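Vultbridge Residents' Help Exchange
October 2024 – posted by Ghazala Gilani
2 min read

Oiling a timber benchtop before handing back a rental

My tenancy at Vultbridge concludes in June. The lease requires that the timber kitchen benchtop be "maintained in accordance with the supplier's care sheet", but no care sheet was supplied with the keys. The managing agent has advised only that the surface is oiled and was installed 22 months before I moved in. I would appreciate guidance on whether re-oiling is ordinarily the tenant's responsibility, and on the correct procedure should it be so.

Tarek Daher
Please refer first to the ingoing condition report. Where the report does not record the state of the finish, a tenant is poorly placed to dispute a later claim, and a written request for the care sheet should be lodged with the agent now. Retain a copy of the request and any reply. As to procedure, the surface should be washed with mild soap, left to dry overnight and sanded lightly along the grain. Apply a thin coat of food-safe oil with a lint-free cloth and wipe away the excess after 22 minutes. I applied 3 coats to my own bench, allowing a full day between each. Cloths used for oiling can self-heat and must be laid flat outdoors to dry before disposal.

Rogério Coutinho
Just use olive oil. Mine was fine.

Saqib Rana
I would respectfully advise against the preceding suggestion. Cooking oils do not cure and may turn rancid in the grain. Any product should also be confirmed with the agent in writing, as some finishes – hardwax in particular – should not be coated with plain mineral oil.

Related items
Fair wear and tear: what the term covers
Removing limescale from mixer taps
Requesting a copy of your condition report
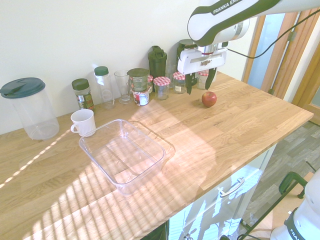 Further enquiries regarding benches and other fixtures may be added to this page by registered residents.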